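Family Law Practice Standing Group
Minutes of meeting held 2 Sep 2020, by video link, hosted from Loneck

Chair: Reinhold Rieger
Offices represented: Loneck, Purnlow, Moura
Apologies: Tratetti

1. Minutes of previous meeting
The June minutes were accepted with one correction. In item 4, "consent order" should read "parenting plan". A parenting plan is not enforceable in the same way and the two terms are to be kept apart in all templates.

2. Changeover arrangements
Purnlow reported that most new enquiries concern handover of children between households during travel restrictions. Members agreed that draft orders should name a primary changeover location and a fallback. Wording such as "or as otherwise agreed in writing" is to be kept, with text messages expressly included as writing.

Moura asked whether make-up time should be the default where a visit is missed. Views differed. The chair's position was that a fixed formula causes more disputes than it settles, particularly for school-age children. Left open.

3. Relocation matters
File 1807 (Moura) – interim hearing adjourned, no new date. Updated affidavit to be filed before the family report is ordered.
File 2133 (Purnlow) – settled at mediation. Minute of consent with the other side for signature.

4. Child support and shared care percentages
The intake sheet still asks for "weekends per month". Replace with nights per year. The 35 per cent threshold question is to move to page 2, next to the care calendar.

5. Intake forms
79 forms were checked by the Loneck office. The most common omission was the date of separation. Field to be made mandatory in the online version.

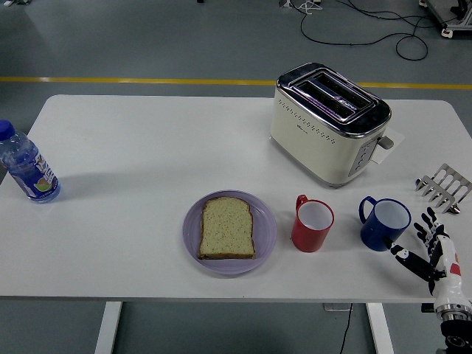 Toaster, mugs and toast rack on the white table.

6. Actions
Loneck – revise intake sheet and circulate.
Purnlow – draft changeover clause, including fallback location.
Moura – note on make-up time for next agenda.
Tratetti – confirm mediator availability.

7. Next meeting
Date to be set by the chair by email. Meeting closed.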